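Cable Clearance and Shared Reach: Revised Practice at Millton

The working rules for two-arm cells at Millton were revised in July. Orysia Sydorenko prepared the text, and Waraporn Luangrath reviewed it. Where both arms can reach the same container, only one gripper may enter it at a time — the other holds outside the opening until its partner has withdrawn.

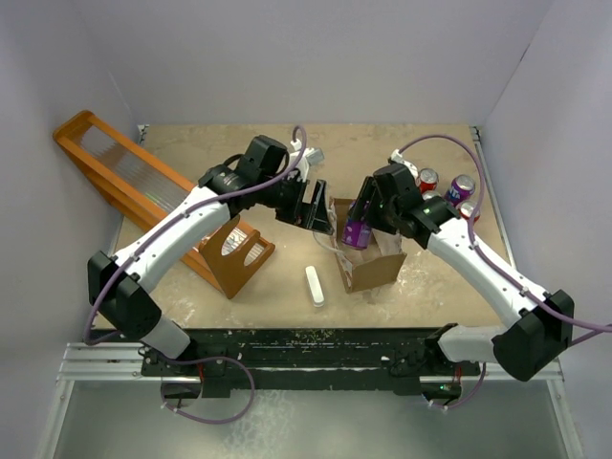
Cables must keep enough slack for full wrist rotation. Loops are to be inspected every 200 cycles, and any loop that touches the work surface is to be tied back before the next run. Loose items are cleared from the shared area at each change of task. Comments on the revision will be accepted until Friday.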